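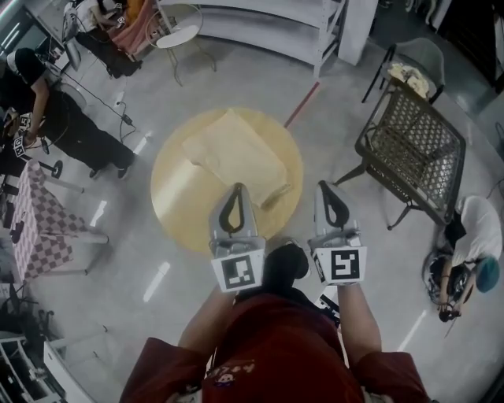

How should a cotton tablecloth be stored between uses?
Clean, fully dry and folded in thirds, on a ventilated shelf out of direct light, with the fold lines moved each time the cloth is laundered.

THE CLOTH ON THE TABLE
Table linen in shared rooms, and the long work of keeping it in order

A pale yellow cloth, folded into a rough rectangle, lies at an angle across a round table top of light wood. A few steps away, a table on white legs wears a pink and white check. Furnishings of this kind seldom appear in the annual accounts of a residence or a community hall except as a single line marked "soft goods." They are nevertheless the part of a room that is handled most often, washed most often and replaced with the least thought.

The residents' association at Worine began to look at its linen in June, when the laundry contract with Rolport came up for renewal. The contractor charged by the piece, and the association could not say with confidence how many pieces it owned. Cloths were kept in the main dining room, in two activity rooms, in the guest kitchen and in a basement cupboard that had last been sorted when the building was repainted. The inventory produced a total of 1,142 tablecloths, runners, napkins and tray covers. Of these, 1,006 were judged fit to stay in use.

The remainder were withdrawn for several reasons. Many had worn thin along a fold. Others carried stains that had been pressed with a hot iron and could no longer be lifted. A number were sound but matched no table in the building, having been bought for rectangular tables that were sold years ago.

Kenneth Lagman, who manages furnishings and supplies at Worine, regards the last group as the most instructive. "We had been storing, washing and paying for cloths that could not be laid on anything we own," he said. "They looked perfectly good in the cupboard. You had to carry one upstairs and open it over a table to see the problem."

Measuring before buying

The usual arithmetic for a tablecloth is simple. The width of the table is measured, the desired drop is doubled, and the two figures are added together. A drop that reaches a little above the chair seat suits daily meals, and a longer one is reserved for receptions. The difficulty in a shared building is that tables are moved. A cloth chosen for the guest kitchen will sooner or later be found in the activity room, where the tables are smaller and its corners trail on the floor.

Round tables bring a further complication. A square cloth on a round top hangs lowest at its four corners and highest between them. Many people like the effect, but the corners should be checked against the floor before the order is placed. A round cloth gives an even hem all the way around and is considerably harder to fold.

Worine has settled on two approaches. Dining tables are covered at all meals, in cloths cut to their size. Small round tables in the activity rooms are left with their tops showing, and a folded cloth is kept on hand for craft sessions and afternoon coffee. The second arrangement was introduced at the request of residents, who found that a long drop caught on their knees and on the legs of the chairs.

The matter of chairs deserves more attention than it receives. A metal chair with an open woven seat is light to move and easy to wipe down, but crumbs fall through the lattice to the floor, and a loosely knitted throw or a fringed edge can catch in it. Solid seats are kinder to fabric and invite people to leave things on them. The supervisors at Worine report that most missing cloths are found on a chair, in a heap, within sight of the table they came from.

Color and pattern

Before the inventory, cloths were bought as needed from whichever supplier had stock, and the cupboards held white, cream, several blues and a green that no two people described in the same way. The association has since adopted a short list. Plain pale colors are used for meals. Checks are used for informal gatherings, where a pattern helps to hide the small marks of an afternoon's use.

Vasilis Jurić, a textile conservator who advises several residences in the Flelden area, supports the use of pattern but urges caution with strong dyes. In his experience the red and pink threads in a woven check are the first to lose their color, and they do so unevenly if one half of the cloth always faces a window. He recommends that a checked cloth be turned end for end each time it goes back on the table. The instruction is now printed on a card inside the door of the dining room cupboard.

He is less concerned about pale yellow, a color which, he notes, has the practical merit of aging gracefully. "A white cloth that has yellowed looks neglected," he said. "A yellow cloth that has faded looks like a slightly different yellow cloth. For a busy building I would choose the second every time."

The fold itself

The greater part of the wear found at Worine ran along creases. When cotton is folded on the same line, pressed flat, stacked under weight and then opened again every week, the fibers along that line break long before the rest of the cloth shows any age. Linen suffers more quickly than cotton. Blends containing polyester last longer but hold a crease so firmly that it remains visible on the table.

The method now followed in the building was worked out by the supervisors over several weeks of trial. Two people take the cloth by its corners and bring the long sides together, leaving one edge a little short of the other so that the hems do not stack. The cloth is then folded into thirds along its length. It goes on the shelf with the fold outward and the size tag visible. After the next laundering the folding begins from the short side, and the creases fall in new places.

One person can do the same work alone at a table. A round top is adequate for napkins and small square cloths, provided the cloth is laid near the center and smoothed outward from there. Anything larger will slide over the curved edge as the second fold is made, and it is better to move to a rectangular surface than to chase it. Slightly rumpled edges are of no consequence in a cloth that will be opened the same afternoon. They matter in one that will stay on the shelf for a season, where every small wrinkle is pressed in by the weight above.

Round tablecloths are folded in half to make a semicircle, then in half again, and the curved side is turned in to meet the point. The result is not elegant. The association considered rolling them on cardboard tubes, as drapers do, and a trial was made with 14 cloths. The tubes kept the fabric free of creases but took up an entire bay of shelving, and the trial was ended. Six of the tubes were kept for the embroidered cloths used at anniversaries.

Shelves and air

Open metal shelving has replaced the closed cupboards in the basement. The units, ordered from the furniture maker Zalewska, have a white finish and slatted decks that allow air to pass beneath each stack. Mr. Jurić had advised against bare wooden boards, which can stain cotton over time, and against plastic boxes, which hold whatever moisture goes in with the cloth. Stacks are kept low enough that the bottom cloth can be drawn out without lifting the rest.

Each shelf is labeled by table and no longer by room. The change was resisted at first. Staff in the guest kitchen had their own cloths and were accustomed to finding them in their own cupboard, and for some weeks a private supply was maintained behind the serving trays. It was given up once the basement shelves proved easier to use. The kitchen has kept its dish towels, which were never part of the scheme.

A record sheet hangs at the end of each unit. When a cloth is withdrawn, the reason is entered in a word or two: stain, crease, hem, burn. Mr. Lagman reviews the sheets before placing an order, and he expects hems to be the leading entry next year. Several of the checked cloths arrived with a single line of stitching, and these have begun to open at the corners. The sewing group has agreed to restitch them in return for the withdrawn stock, which it is cutting into aprons, bag linings and covers for the small side tables in the lounge.

Laundering

The new agreement with Rolport sets separate terms for daily and occasional linen. Daily cloths are washed hot and returned folded in thirds. Occasional pieces are washed at a lower temperature and returned unpressed, to be ironed in the building shortly before use. The association also asked that starch be omitted altogether. Starched cloths hang well, but the stiffened fibers crack at the fold, and the smooth surface lets plates slide when a table is bumped.

Spills are treated in the room where they occur. A folded dry cloth is pressed onto the mark and lifted, with no rubbing, and the place is noted on the laundry tag with a loop of white thread. Coffee and fruit juice are rinsed in cold water the same day. Candle wax is left to harden and is lifted off with the edge of a spoon.

Residences and halls that wish to adopt the folding card or the record sheet may request copies from the furnishings office at Worine. The size chart for round and square tables is being revised to include the new lounge tables and will be sent separately when it is ready.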